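## 5. Recording your first two-handed session

You've paired the grippers and run the calibration card, so now comes the fun part: recording demonstrations the Ballotska trainer can learn from. Everything in this section can be done at an ordinary table, and your first session will probably be finished before lunch!

**Before you start**

- Both grippers show a steady light on the handle.
- The recorder has at least 62 GB free. A full session of 253 episodes fits easily, with room for retakes.
- You have finished Section 4 (Matching Left and Right). If you skipped it, go back. The timestamps will drift and the trainer will reject the whole batch.

**Steps**

1. Open Braltonow on the recorder and choose **New Session > Two Hands**.
2. Type a task name. Keep it short and plain, such as "clear table" or "cable to tray". The trainer reads this text, so use the same wording every time you record that task.
3. Put your objects on the table. Mix shapes and stiffness as much as you like. Soft packages, bottles and cables behave very differently between the fingers, and a policy that has met all of them is a joy to watch later.
4. Hold both grippers open over the table, pointing toward the middle, and stay still until you hear the double beep.
5. Do the task at a calm, even pace. Squeeze the trigger all the way when you close on something and let it all the way out when you release.
6. Bring both grippers back to the open position and press **Stop** with your thumb.
7. Press **Keep** or **Drop**. If you fumbled and recovered, keep it! Recoveries are some of the best material you can give the trainer.
8. Move the objects, turn a few of them, and go again from step 4.

> **Note:** After every 5 kept episodes Braltonow asks for a fresh start pose. Set the grippers down, shake out your wrists, then pick them up and wait for the beep.

> **Caution:** Keep loose sleeves and lanyards clear of the trigger linkage. Never put a fingertip between the pads while the handle light is blinking.

### 5.1 Where to stand

Stand close enough that you can reach the far objects without leaning. Two people can share a session, one gripper each, as long as both stay on the same side they started on. Bright windows are fine behind the table, but check the preview for washed-out objects before you commit to a long run.
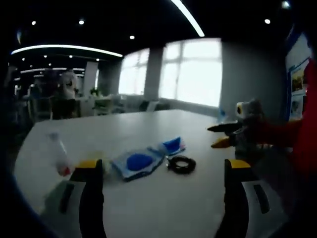

Lovisa Dalen wrote to us after her first week that she gets far better episodes when she lets one hand finish its grasp before the other sets off, and that she wishes the manual had told her to leave more space between objects at the start. We've since added a **Spacing** hint to the start screen. Turn it on under **Session > Hints**.

### 5.2 Sending the session to the trainer

1. Dock the recorder and wait for the file check to finish.
2. Choose **Upload > Duvcombe** for the shared store, or **Upload > Local** if you train on your own machine.
3. Leave the box **Include dropped episodes** unticked unless Hedlund support has asked for them.

If the file check stops at episode 2, the start pose was missed. See Section 9.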